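How to Wash a Wool Sweater by Hand Without Ending Up With a Smaller One

Posted 2021-03-29 by Felista Kaijage

My first hand-wash was a gray pullover from a shop in Flirkgate, and it went on to fit my nephew very nicely. He was four. I have since learned to do this properly, mostly from Mylene Cabanatuan, who ran the mending counter at Toivonen for years and has seen every kind of wreck a person can make of a cardigan.

You will need:

A basin or a clean sink
Wool wash, or a mild shampoo with nothing exciting in it
Two big towels
A tape measure
A flat spot that nobody will want until tomorrow

1. Read the label

If it says dry clean only, believe it the first time. If it says hand wash, carry on. If the label fell off sometime in the last decade, dab a damp white cloth on an inside seam and look for color. A lot of color means the sweater goes to somebody with insurance.

2. Measure before it gets wet

Write down the chest, the length and one sleeve. Put the paper somewhere dry. You will swear you can remember three numbers, and then you will be standing over a wet sweater at 9 at night, arguing with yourself about the sleeve.

3. Fill the basin, then add the sweater

Use water that feels like nothing much on your wrist. Stir in the soap before the sweater goes in. Turn the sweater inside out and push it under until it stops floating back up at you.

4. Leave it alone

Set a timer for 12 minutes. This is the hard part. Wool felts when you rub it, wring it, or shock it from warm water to cold, so the best thing you can do is go into another room and take up a hobby. If one spot is bad -- a cuff, say, or the place where soup usually lands -- press a little soap into it with your fingertips and let go.

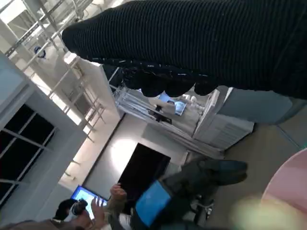
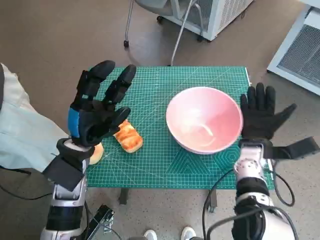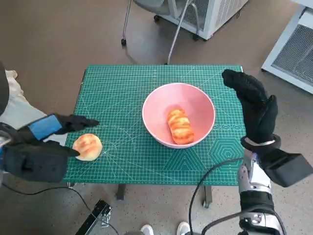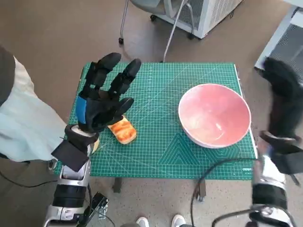 5. Rinse

Lift the sweater out with both hands underneath it, the way you'd carry a sleeping cat. Holding it up by the shoulders lets all that water drag the body down to your knees. Empty the basin, fill it again with water of the same temperature, and press the sweater gently up and down. Change the water until it stays clear. Two rounds is usual. A thick sweater may want more, and some wool washes don't need rinsing at all, so check the bottle before you go to the trouble.

6. Roll it in a towel

Never wring. I know your hands want to. Lay the sweater flat on a towel, roll the two up together like a sleeping bag, and kneel on the roll. Move along it and kneel again. Then do the whole thing over with the second towel, which will seem unnecessary until you feel how wet it gets.

7. Put it back into shape

Go and find that piece of paper. Spread the sweater out flat on a drying rack or a dry towel and nudge it until it matches your numbers. Pat the ribbing inward at the cuffs and hem. Button a cardigan all the way up, and check that the front edges are straight, or you'll be wearing a gentle wave until next wash day.

8. Wait again

Flip it over once the top feels dry. Keep it away from the heater and out of strong sun. In July mine dry overnight by an open window. In winter, in Pudilthorpe, where the air is mostly soup, I allow two full days and complain through both of them.

A few things people ask

Can I use the wool cycle on my machine? Mylene says yes, on a good machine, for a sweater you merely like.

How often should I wash it? Less than you think. Wool airs out well over a chair back. I do mine a couple of times a season, and always before storing them, because moths are very fond of a used collar.

It already shrank. Now what? Soak it in lukewarm water with a good squirt of hair conditioner for half an hour, press it in a towel, and ease it outward a little at a time. You may win back an inch. If it's gone stiff and thick like a pot holder, it has felted, and congratulations on your new pot holder.

What about pilling? Wait until the sweater is fully dry, lay it on a table, and use a sweater comb with short, light strokes in one direction. Stay clear of the seams. Pills come off damp wool too, but they tend to bring friends.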